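Filed under: Home Workshop / Timber and Boards / Tips

Keeping wooden boards flat

A board that was flat in the shop and rocks on the bench a month later has taken up moisture on one face faster than the other. Wood swells across the grain and hardly at all along it, so the wet face gets wider and the board cups away from it. Most of what follows is about keeping both faces in the same conditions.

Bringing boards home

Leave new boards in the room where they will be used before you cut them. A fortnight is enough for thin stock in a heated house. Thicker pieces want longer. Stand them on edge with a gap between, or lay them flat on sticks of equal thickness with air underneath. Don't leave a single board flat on a concrete floor, even overnight.

If you stack on sticks, line the sticks up one above the other. A stick that is out of line puts a bend in every board above it. I use offcuts 15 mm square and keep them in a bucket by the door.

Don't store boards against an outside wall in November and expect them to behave when the heating comes on.

Checking for flat

You need a straight edge longer than the board is wide. Lay it across in several places and look for light underneath. Then lay it corner to corner, both ways. If the board touches in the middle on one diagonal and at the ends on the other, it is twisted, and twist is much harder to put right than cupping.

A pair of winding sticks does the same job better. Put one at each end, crouch down and sight across the tops. Any two straight strips will do so long as the edges are parallel. Mine came out of an old bed slat.

Putting a cup right

Try the cheap method first. Lay the board hollow side down on a damp cloth, in a warm room, and look at it every few hours. The hollow face takes up water and widens until the board evens out. Take it off slightly before it looks flat, then stand it on edge to dry. Boards that have been left too long go the other way and you start again.

Clamping a dry cupped board flat doesn't work on its own. It springs back when the clamps come off, or it splits. Dampen first and then clamp lightly, with a batten across each side so the pressure is spread.

If the cup is still there after two tries, plane it. Work across the grain on the high parts, then along the grain to finish. Put thin wedges under the hollow so the board can't flex while you plane, or it will bend down under the tool and come back up when you stop.

Finishing

Oil or varnish both faces and all the edges. The underside doesn't need to look good but it does need the same number of coats. The end grain drinks more than anywhere else, so give the ends an extra coat and go back to them after ten minutes.

For kitchen boards use a food-safe oil and nothing that dries to a skin. Wipe it on, leave it, wipe off what is left. Rags with linseed oil on them can heat up and catch fire in a heap – spread them out flat outdoors until they are stiff, then bin them.

Washing up

Wash both sides of a chopping board, even when only one was used. Rinse, dry with a towel and stand it on its long edge. Never leave it to soak and never put it in the dishwasher. A board propped against a tiled wall dries on one side only, which is how most of them cup. A rack with a slot costs very little – or two pegs in a scrap of wood will hold it up just as well.

Screwed-on battens

A batten across the back will hold a wide board flat if the board is allowed to move. Make the middle screw hole a tight fit and the outer ones into slots, running across the width of the board. Don't glue the batten. A glued batten on a wide board is a common cause of a split down the middle.

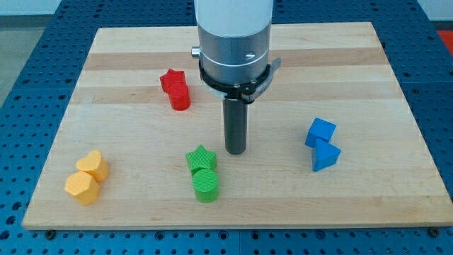
Vernon Paquette
The damp cloth worked on my bread board but it took two evenings, and I had to turn it over once when it went too far. I would add that the cloth should be wrung out well. My first one was too wet and left a tide mark that needed sanding.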